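Zellcombe Bench Pair, two-arm starter package
Part no. 802

I get asked about this one more than anything else in the shop, so I'm putting my answers on the page. The package is two arms with grippers, a controller, mounts and the cable set. Laptop and table are up to you (any solid table will do, but please bolt it or weight it!).

People always budget for the arms and forget the rest. The pair with standard grippers is 3,000. Go for the Kadlec fingers on both sides and you're at 4,000, and if you plan on small hand tools I'd spend the money – thin handles lying in a molded tray are a fussy job, and I went through a lot of cheap fingertips before I gave in.
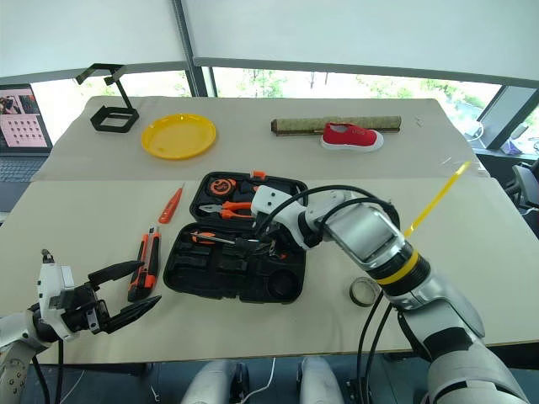
Tool case work: right gripper over the screwdriver, left one open by the utility knife.

Leave room in the plan for cable sleeves and tape too. I buy the Pudov sleeves, but whatever fits your joints is fine. And think about table depth before you order, I started with one that was way too shallow and ended up replacing it in August.

Lead time is 4 weeks from Trindotmont, a bit longer if you want the finger upgrade fitted before it ships. Spare fingers are sold in pairs, and I'd add a set to the first order to save on freight.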